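The Long Wait for Noodles
A restaurant with no sign, a ticket machine and a four-hour broth wants you to believe the line is part of the meal. I stood in it three times.

The line outside Salian starts forming at 4:30 in the afternoon, an hour before the doors open. By 5:15 it has passed the dry cleaner and reached the bus shelter, where people who are waiting for a bus get asked if they're waiting for soup.

I have been hearing about this place since December. First from a coworker who doesn't usually care what she eats, then from my dentist, then from a man next to me on a train who was showing his phone to a stranger. All three told me the same thing in close to the same words: the broth changed how they thought about broth. When three people who've never met use the same sentence, I start to wonder who wrote it.

Salian serves one dish, a bowl of beef noodle soup that costs $19. You can have it with extra chili or without. There are 11 seats. You buy a paper ticket from a machine just inside the door, hand it over the counter, and eat facing a wall. There is no music and there are no reservations. The owner, Vignesh Chettiar, spent most of his working life cooking in hotels, and he told me he was tired of menus.

"A menu is forty promises," he said. "I wanted to keep one."

It's a good line. He had also said it, word for word, to the local paper in the spring, and it's printed on the back of the ticket.

My first visit took 84 minutes from the back of the line to the first spoonful. I know because I wrote it down, being the kind of person who does that. It was cold and windy, and the couple ahead of me had driven in from two counties over and were on their second attempt. They'd been turned away the week before when the pot ran out. They were not angry about this. They told the story the way people tell you about a flight delay that ended in a free upgrade, except they hadn't gotten the upgrade yet.

The soup, when it came, was very good. I want to be fair about that, so I'll say it early. The broth was dark and clean and had a sweetness I'd guess was onion cooked a long way down. The noodles had some chew. The beef was shank, cut thick, and it came apart when I leaned on it with a spoon. I finished everything, and my nose ran, and I walked back to the car in a better mood than I'd left it.

Then I sat there with the heater on and tried to work out how much of that was the soup.

There's a simple problem with judging food you've waited for in the cold. You're hungry, for one thing, hungrier than you would be if you'd strolled in at six and been handed bread. You're also invested. Anybody who has spent an hour and a half on a sidewalk would like it to have been a smart use of the evening, and the bowl only has to meet them halfway. I'm no different. I heard myself telling my wife on the phone that it was "worth the wait," a phrase I've made fun of in print.

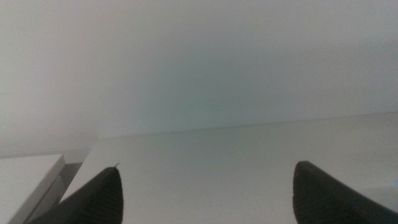 So I went looking for something to compare it to. Nine blocks east of Salian, in a shopping strip between a tax office and a place that fixes vacuum cleaners, is Tendetti. The name comes from the pizza parlor that used to be there. The family that took over the lease eleven years ago kept the sign, since a new one was expensive, and kept two of the pizzas, since people kept asking. The rest of the menu is theirs, and on the second page, under a heading that just says Soups, is a beef noodle bowl for $12.50.

I was seated right away. It was a little after seven and maybe a third of the tables were taken. There was a ball game on, a kid doing homework in a booth, and a laminated card about the lunch special that had been taped at the corners more than once. The soup came out fast. The broth was a shade lighter than Salian's and saltier, with more star anise. The noodles were softer than I like. The beef was better. I went back two days later to make sure I wasn't being contrary, and it was still better: more of it, with that sticky bit of tendon left on that Salian trims away.

If you made me choose the better bowl overall, I'd choose Salian's by a nose. If you made me choose which one I'd eat on an ordinary night, with a job and a family and a limited supply of evenings, I wouldn't have to think about it.

I put this to Chettiar on my second visit, when he let me come in the back at two in the afternoon and watch the pot. He's a polite man with a dry way of talking, and he didn't take offense.

"I like Tendetti," he said. "I eat there. They open on time."

I asked why he didn't add seats. The unit next door to his has been empty for more than a year, and the landlord would love to see it go. He said the pot makes 100 bowls and that's what the pot makes. I asked why he didn't buy a second pot. He said he'd thought about it. Then he skimmed the broth for a while, and I understood we were done with that subject.

There's a business logic to staying small, and I don't hold it against him. Sell out every night and you never throw food away. Serve one dish and you need fewer cooks. People in a line take pictures of the line, and that's advertising he doesn't pay for. The apartment developer Firmont now mentions Salian by name in the brochure for its building across the street, where the cheapest studio has gone up by $275 a month since the noodles arrived. Chettiar says he wasn't asked and doesn't get anything for it. I believe him. I also don't think he minds much.

What I do mind is the story that's grown up around the place, the idea that the waiting shows some kind of respect for the craft, and that people who won't do it don't really love food. You see it all over Voker, the restaurant app where Salian sits at the top of the city's list. I read through a couple of hundred reviews in one sitting, and I can't recommend it. Very few of them describe the soup in any detail. Most describe the line: what the weather was like, who they met, how many times they'd tried. One five-star review was written by somebody who hadn't gotten in. They had gone home and eaten cereal and still gave it five stars, for the energy.

Tendetti has 3.8 stars on the same app. The most common complaint is that it looks like a pizza place.

I don't believe everyone in that line is fooling themselves. The couple from two counties over had a fine evening, and who am I to say what they were paying for. Some people enjoy a pilgrimage. My father used to drive forty minutes past perfectly good peaches to buy peaches from a certain man with a certain truck, and I'd never have told him they were the same peaches, although I had my suspicions. Food has always come with this kind of extra, and a restaurant that can get strangers talking to each other on a sidewalk is doing something most can't.

But the bowl is still a bowl, and at some point somebody ought to taste it as if it had shown up on a Tuesday-sort-of-night table with no speech attached. I tried to do this properly. For my third visit I ate a late lunch, brought a folding stool and a book, and dressed for the weather. I was comfortable the whole time. I wasn't starving when I got in. I'd decided not to talk to anyone.

The broth was still excellent. The shank was a little dry that night, and I don't think I would have noticed it the first time. The chili oil, which I'd skipped before, was bitter at the back, as if the flakes had caught in the pan. The man on my left had his eyes closed and was nodding slowly. The woman on my right had left half her noodles and was looking for somewhere to put her napkin.

I asked her what she thought, so I broke my own rule.

"It's good soup," she said. She seemed to be waiting for more to come to her. "It's really good soup."

Outside, the line was still back past the dry cleaner. A young guy near the front saw me folding up my stool and asked if it was worth it. He'd been there an hour and ten minutes and had perhaps fifteen more to go. I told him the beef was a touch dry but the broth was terrific. He looked at me as though I'd answered some other question, and turned back to his friends.

Salian opens at 5:30 p.m. and closes when the pot is empty, usually before nine. One dish, $19, cards only at the machine. Tendetti serves lunch and dinner and has its own parking lot. Ask for the tendon.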